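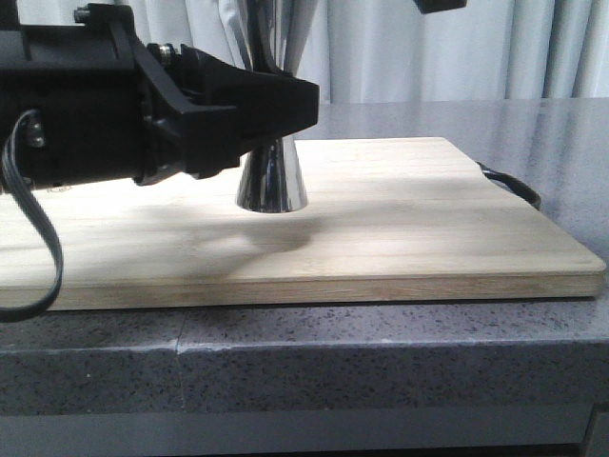

Tábua de madeira clara e o cone cromado

Fórum Gradum > Poesia e leitura > Concursos e festivais

Tópico: Noite de poesia em Omside, quem vai ler?

eno_leitor
04-05-2018
Boa tarde a todos. Escrevo de Omside, onde moro há cinco anos, e peço desculpa pelos erros, o português é a minha terceira língua. A associação Rathore publicou finalmente o regulamento da noite de poesia. Cada participante lê no máximo 3 poemas e o texto pode ser em qualquer língua, desde que se entregue uma tradução em português. Quem abre a noite é a poeta Babita Chauhan, que eu já ouvi em janeiro na biblioteca e de quem gostei muito.
A minha dúvida é sobre a tradução. Deve ser uma tradução literária, ou basta que o público compreenda o sentido? O regulamento diz somente "tradução adequada".

marta.ribeirinha
Olá eno. No ano passado entreguei uma versão muito simples, quase palavra por palavra, e aceitaram. Projetaram o texto na parede enquanto eu lia. As letras eram pequenas e da última fila não se lia grande coisa, mas pronto.

quintal_de_versos
Não concordo com isso do "quase palavra por palavra". Se é uma noite de poesia, a tradução tem de ser poesia também. O ano passado ouvi textos que no original deviam ser lindos e em português pareciam instruções de uma máquina de lavar.

marta.ribeirinha
Obrigadinha, um deles era o meu.

quintal_de_versos
Não me referia ao teu, marta! Nem sei qual leste. Falo em geral.

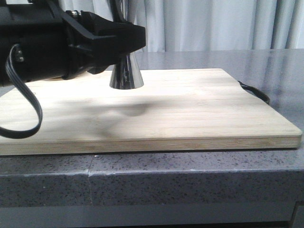
eno_leitor
Agradeço as duas respostas. Eu penso que existe uma diferença entre a tradução que se lê em voz alta e a tradução que só se projeta. Se o público ouve o original, o ritmo já está presente na voz, e o texto na parede pode ser mais modesto. Na minha língua os versos que escolhi têm rima, e quando tentei rimar em português perdi a palavra mais importante do poema. Preferi deixar a palavra e perder a rima. Talvez seja um erro, mas foi a decisão que tomei depois de muitas versões.

velho_sílaba
Fizeste bem. Rima forçada ouve-se a léguas.
Já agora, o prémio continua a ser a publicação no caderno? Ouvi dizer que este ano tiram 2000 exemplares, parece-me muito papel para tão pouca gente.

marta.ribeirinha
Continua. São 13 autores no caderno, escolhidos pelo júri, e cada um recebe 5 exemplares. Quanto à tiragem não sei, no regulamento não vem nada.

quintal_de_versos
Eu preferia menos autores e mais páginas para cada um. Com um poema por pessoa não se fica a conhecer ninguém.

velho_sílaba
E quem está a começar, publica onde? Para mim, quantos mais melhor.

eno_leitor
Sobre este ponto estou de acordo com o velho_sílaba. Para quem escreve numa língua que aqui poucos leem, uma página já é bastante. Vou enviar a minha inscrição hoje à noite. Alguém sabe se a tradução deve ir no mesmo ficheiro ou separada?

marta.ribeirinha
Separada, e com o teu nome nos dois.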